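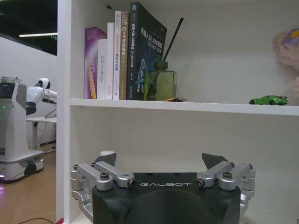

Step 4: Teach the shelf positions

Set the arm to 30 percent speed before you start. Jog the gripper to the front of the lower compartment, fingers open, and save the pose as shelf_low. Keep 11 cm between the fingertips and the shelf board — the linkages swing wider than they look when they close.

Next, teach the work surface. Use a pen as the target and bring the fingers down over it from above. Save that pose as pen_pick, then run both poses 2 times in Trillinine with the stop button in your hand.
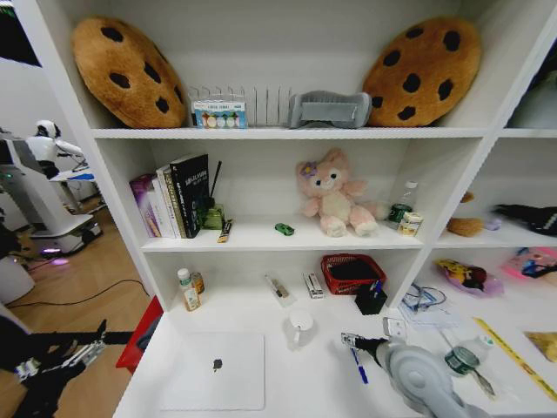 Gripper tip over the work surface, near the blue-capped pen.

If the arm stops with error 131, re-home the wrist and teach pen_pick again.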